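Stelska open day - notes from the Tuesday visit

Writing this up on the train before I forget it all, so forgive the state of it. Eleven of us from the maintenance group went over to Stelska in July to see how they look after their two-arm kitchen cell. Doors at half nine. Parking awful, as promised.

Short version for those who couldn't come: good visit, go if they run it again, take a jumper, the robot hall is freezing.

We were met by Teodoro Ortuño, who runs upkeep on the cell and did most of the talking. The cell is called Esteban. Two arms side by side on a common base, one gripper each, facing a kitchen counter. Everything they plan to do on the real counter gets run on a simulated copy first, and it was the copy we spent most of the morning with. I'd expected to be bored by that part. Wasn't.

Setup goes like this. The counter model is measured off the real one, then the arms are placed against it, then the crockery and so on goes in. The dishes are all separate objects with their own weight and friction, and a wrong number on any of them shows up later as a dropped item or a gripper that refuses to let go. Teodoro keeps a paper notebook of which numbers have been changed and when. There is a proper change log on the server too but he trusts the notebook more.

The layout on screen for our session was marble worktop, wire rack towards the back, a white plate under the left gripper and a dark board on the right with a croissant on it.

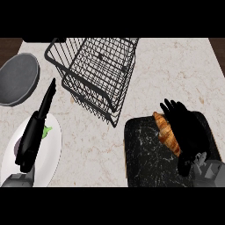 The daily check takes them under an hour. Both arms go to a home pose, and they read the joint offsets against the last saved set. Then open and close on each gripper, slow, then fast, then slow again. He listens for the second slow one on the real cell. Says a worn belt sounds like a zip. We all stood there with our heads tilted and I will be honest, heard nothing, but two of our lot swore they could tell.

Then the reach test. Each arm visits a set of points over the counter and the software compares where the fingertips ended up with where they ought to be. If the real arm and the simulated arm disagree they don't touch the real one first. They look at the model. Nine times out of ten someone has edited a base position and not saved it properly, or saved it to the wrong copy.

Gripper service is every 500 hours on the real cell. Finger pads off, clean the slides, check the screws, new pads if the old ones have gone shiny. Pads come from Groltier in packs, and he had a box of used ones for us to pass round. Worn ones are surprisingly smooth. He marks the date on the back with paint pen before they go on, which I'm stealing for our place.

Cables next. The wrist cable is the bit that fails. They had one out on the bench, split right at the bend, it had lasted 400 hours when it should of done 1000. Cause was a clip fitted one hole too far along, so the cable was pulled tight each time the wrist rolled. New clip position is now scratched on the arm itself so it can't be got wrong. The swap took him almost 70 minutes the first time, he reckons he could halve it now. No special tools, just a long hex key and somebody with small hands.

Back to the screens after the tea break (biscuits decent, coffee not). This was the part about contact settings, i.e. how hard the fingers think they are pressing. Soft food is the pain apparently. Press force too high and the model squashes through the object, too low and it slides about. He changes one value at a time and reruns the same start, left arm alone, right arm alone, then both. Tedious to watch but I can see why. We have been changing three things at once at ours and then arguing about which one did it.

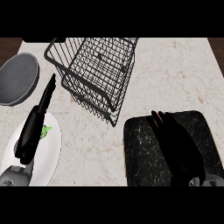

Esteban's simulated counter, left gripper over the white plate and right gripper over the black board.

Someone asked about colour, black grippers on a dark board being hard to make out. Fair point, I'd been squinting at the right-hand side myself. Teodoro said he'd like lighter fingers but Groltier only do the pads in black, and painting them is out as the paint would come off on things.

Also asked: who fixes it at the weekend. Answer, it gets switched off. Good.

The fault handling I liked less. An arm stop gives you a code and a very long list to look it up in, printed, in a ring binder, with half the pages in the wrong order. They are moving it all to Latamgate later in the year, which is their job-tracking thing. We got a quick look. Search works, you can attach a log to a fault, and it reminds you when pads are due. No parts ordering yet. I asked about getting old records in and was told that would be typed by hand, poor soul whoever gets that.

Things to bring up at our next meeting:

- paint pen dates on pads
- cable clip position, check ours ASAP, I have a bad feeling about the left arm
- one change per run, write it down
- home pose check before the reach test, we do it the other way round

Lunch was sandwiches in the corridor. Left just after two. If anyone took notes on the joint offset limits please send them over, I wrote mine on the back of the visitor badge and then handed the badge back in at recpetion.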